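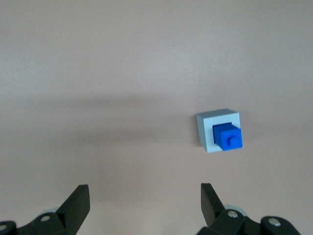
Light blue square block, right of center, on a pale pinkish-beige tabletop.

Furix

Furix is a command-line tool and small C library that reduces true-color images to indexed images with a fixed palette. It reads PNG and binary PPM and writes indexed PNG. The default palette size is 256 entries. Any size from 2 to 256 is accepted, and 16 has its own code path because it packs two pixels to a byte.

The tool was written for the map tile pipeline at Stondia, where palettes have to be identical from one run to the next and from one machine to the next. Most of the design follows from that. If you want the best-looking single image and don't care whether tomorrow's run gives the same bytes, other quantizers will probably suit you better.

Status

The command-line interface is stable. The library interface is stable except for fx_merge, which will change its error codes in the next release. The file format for saved palettes is version 2. Version 1 files can be read but are no longer written.

Building

You need a C99 compiler, make and zlib. There is no configure script.

make
make check
make install PREFIX=/usr/local

make check runs 155 cases and takes less than a minute on an ordinary laptop. A build with the address sanitizer is available as make check-asan. On systems where char is unsigned by default, no extra flags are needed.

If zlib is in a nonstandard place, set ZLIB_DIR. The makefile does not look at pkg-config.

Usage

furix [options] input output

-n N
Palette size. Default 256.

-p FILE
Use the palette in FILE and skip palette construction. Overrides -n.

-s FILE
Save the palette to FILE.

-d MODE
Dithering. MODE is none, ordered or diffuse. Default none.

-k N
Maximum number of refinement passes. Default 16. Zero turns refinement off and leaves the result of the initial split.

-t RRGGBB
Reserve one palette entry for transparency and give it this color. Pixels with alpha below 128 map to it. All other pixels are treated as opaque.

-w FILE
Read per-color weights from FILE. See Weights below.

-q
Print nothing except errors.

A single dash for input or output means standard input or standard output. The input type is taken from the first bytes of the stream and the file name is ignored.

Examples

Reduce one file to 16 colors with ordered dithering:

furix -n 16 -d ordered in.png out.png

Build a palette from one file and apply it to another:

furix -s base.fxp first.png first-out.png
furix -p base.fxp second.png second-out.png

Build a shared palette for a directory:

furix-merge -n 256 -o shared.fxp tiles/*.png

furix-merge sorts its arguments by byte value before reading them, so the order in which the shell expands the pattern has no effect on the result.

How it works

1. Histogram. Input colors are counted at full 8-bit precision per channel. Counts are 64-bit. No bits are dropped at this stage, which costs memory on noisy photographs but keeps flat areas exact.

2. Conversion. Each distinct color is converted to a luma and two chroma values using integer tables. The tables are generated at build time and checked against a stored checksum. Floating point is not used anywhere after the tables have been made.

3. Split. The color set is divided repeatedly along the channel with the largest weighted variance. Ties go to luma, then to the first chroma channel. The cut is placed at the weighted mean, rounded down.

4. Refinement. Each color is assigned to its nearest entry and the entries are moved to the mean of their members. This stops when no assignment changes or when the limit given by -k is reached. An entry that loses all its members is replaced by the color with the largest error.

5. Ordering. The final palette is sorted by luma and then by the packed RGB value. With -t, the transparent entry is always index 0 and is left out of the sort.

6. Mapping. Pixels are written with or without dithering. Diffuse dithering runs left to right on every row. Alternating the direction gave slightly better results on gradients but made tile seams more visible, and it was removed.

Weights

By default a color counts in proportion to the number of pixels that have it. In maps this starves small features: a road symbol may cover very few pixels while water covers most of the tile. A weight file changes the balance. It is plain text with one color and one integer per line, separated by a space:

ff0000 1000
202020 1000
a5bfdd 16

The integer multiplies the pixel count. Colors not listed have weight 1. The largest allowed weight is 65535. Blank lines are skipped, and lines that start with a semicolon are comments. A listed color that does not occur in the input is ignored without a warning.

A large weight does not guarantee that a color survives exactly. To guarantee it, use a pinned entry in a palette file.

Palette files

A palette file is plain text. The first line is FXP 2. The second line is the number of entries. Each following line has an index, a color and an optional flag:

FXP 2
4
0 ffffff t
1 202020 p
2 7f8f6a
3 d8d0c0

The flag t marks the transparent entry and p marks a pinned entry. Pinned entries are never moved by refinement. If a palette file has fewer entries than -n asks for, use furix-merge with --fill to compute the rest.

Indexes must be consecutive and start at zero. Line endings may be LF or CRLF on input and are always LF on output.

Library

The header is furix.h. All functions return zero on success and a negative code on failure. The library does not print, does not exit and keeps no global state apart from the constant tables.

fx_new creates a context.
fx_add adds a block of pixels to the histogram. It may be called any number of times.
fx_build computes the palette.
fx_map maps a block of pixels to indexes.
fx_merge combines the histograms of two contexts. The second context is left unchanged.
fx_free releases a context. Passing NULL is allowed.

A context must not be used from two threads at the same time. After fx_build has returned, fx_map without diffuse dithering may be called from several threads on one context.

Memory allocation can be replaced by setting the two function pointers in fx_opts before calling fx_new. Both or neither must be set.

Reproducibility

For the same input, options and major version, output pixels and palettes are identical on all supported platforms. The compressed PNG stream may differ if the zlib version differs. Compare decoded data, or pass --store to write uncompressed blocks.

The reference outputs used by make check are kept in tests/ref. They are replaced only when the major version changes.

Known problems

Input with 16 bits per channel is truncated to 8 without dithering, which can cause banding in skies and hillshade.

Gamma and color profile chunks are read and discarded. Convert to sRGB first if your input is in some other space.

Interlaced PNG is read correctly but uses twice the memory.

Ordered dithering with a palette of fewer than eight entries produces a visible grid in midtones. The threshold matrix is sized for larger palettes. A fix is planned.

furix-merge holds the full combined histogram in memory. Merging 1000 scanned tiles with paper grain can use several gigabytes. Vector-rendered tiles are not a problem.

On file systems without atomic rename, an interrupted run can leave a partial output file behind.

Changes

3.1
Added --store. Fixed a read past the end of the buffer when a PPM header ended in a comment. The tie-break order is now documented.

3.0
Palette file version 2 with pinned entries. Split now uses weighted variance in place of range. Output differs from 2.x for almost all inputs. Reference files replaced.

2.4
The transparent entry moved from the last index to index 0. Added furix-merge, based on a script from the Cordeiro tile set.

Reporting bugs

Send the exact command line, the output of furix --version and the smallest input that shows the problem. If the input can't be shared, send the histogram written by furix --dump-hist, which is usually enough to reproduce palette errors. Dithering errors need the image.

Patches should be against the main branch, one change per patch, with a test case. Indent with tabs. Lines over 80 columns are accepted in tables only.

License and maintainer

The code is under the MIT license. The threshold matrix in dither.c was contributed by Truretov under the same terms. See LICENSE for the full text.

Maintainer: Raquel Azevedo
Last revised January 31, 2019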